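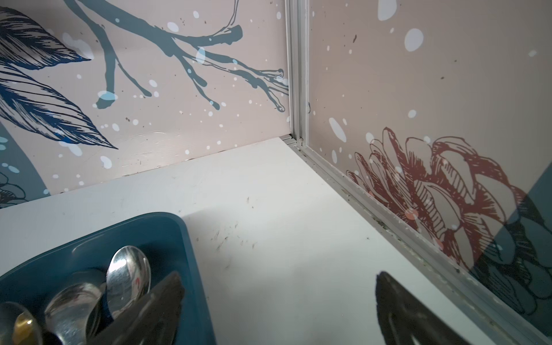 Last updated: April

Rustgate is a residential district on the east bank of the canal at Sorkham. It consists of 20 streets, most of them laid out by the Metano company for its workers and their families. The company sold the houses to their tenants when the works closed, and the district has been governed as an ordinary part of the town ever since.

I have lived in Rustgate for most of my adult life and have used this blog to record matters concerning its allotment gardens. The present entry concerns the waiting list.

The gardens contain 270 plots. Each plot is let for a term of two years, and the holder may renew the term on payment of the annual rent and a satisfactory inspection in the spring. Plots are offered in the order in which applications were received. Residents of Rustgate have priority over residents of other districts, a rule that dates from the company period and has been challenged more than once.

The most recent challenge was brought by Conall Costello, who lives on the west bank and had waited six years for a plot. His letter to the town argued that the gardens are maintained from general funds and should be open to all on equal terms. I disagreed with him at the time and said so in an earlier entry. Having read the full letter, I now consider that his argument deserved a better answer than it received. The town replied in one paragraph and did not address the question of funds.

Plot sizes are a separate matter. The original plots were generous, and several holders have asked to give up half of their ground. Nhàn Đào divided hers last autumn and reports that the smaller plot is easier to keep weeded. She grows long beans, mustard greens and a variety of squash she obtained from Lưu, the seed merchant on Canal Street. The other half went to Heikki Koivisto, who has planted potatoes in all of it.

If more holders were permitted to divide, the waiting list would shorten without any change to the priority rule. The present form, number 1202, makes no provision for division, and each case must be arranged by letter. A revised form has been promised.

The water supply will be turned on again this Sunday at eight in the morning. Holders on the north side should check their taps before then and close any that were left open over the winter.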